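Progress note to Girkier, Tue 3 December

Hello all, the usual update from the Ekovville side, a bit longer than last time as there's more to tell!

First the good bit. The folding cell at the Krajčí laundry has been running on the day shift since May and is now taking nearly a third of the flat work, mostly pillowcases and hand towels. It still won't touch fitted sheets and I've stopped promising that it will. Of the 31 people on the floor, five have moved off hand folding and on to checking and mending, on the same pay grade as agreed. Two of them asked to go back for part of the week, because mending is a sitting job and they missed the chat at the long table. We said yes to both.

What I underestimated was the noise. The Monero unit beeps every time it drops a piece, and by mid-morning everyone wanted to throw a towel over it. The beep is now a light. I should have asked the people standing next to it before we set it up, and for the second cell I will – the layout drawing goes up by the kettle this week with a pen on a string.

Spending is on track apart from the extra guarding, which I've put on the sheet under sundries. Happy to move it if you'd like it somewhere else.

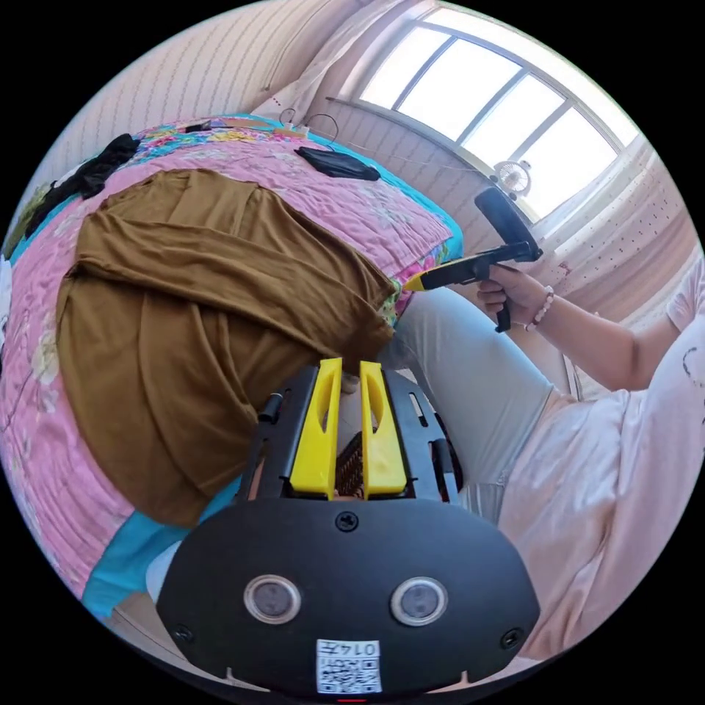
Garments are the next stage, and that means the hand-held grippers. Staff do the handling themselves with the tool in their grip, and the recordings go towards teaching the cell. Sessions are capped at 10 minutes, then a swap. The handle is a pistol-style thing with a trigger, so it's the wrist and the trigger finger I keep asking people about. Big soft pieces like the olive-brown one on the quilt are what I want far more of before spring, as everything we've taught the cell so far is small and flat.

Still to sort: a lighter handle, a proper rota for the sessions, and an answer from you on whether the time counts as training hours. I've been telling people it does, so please don't make a liar of me!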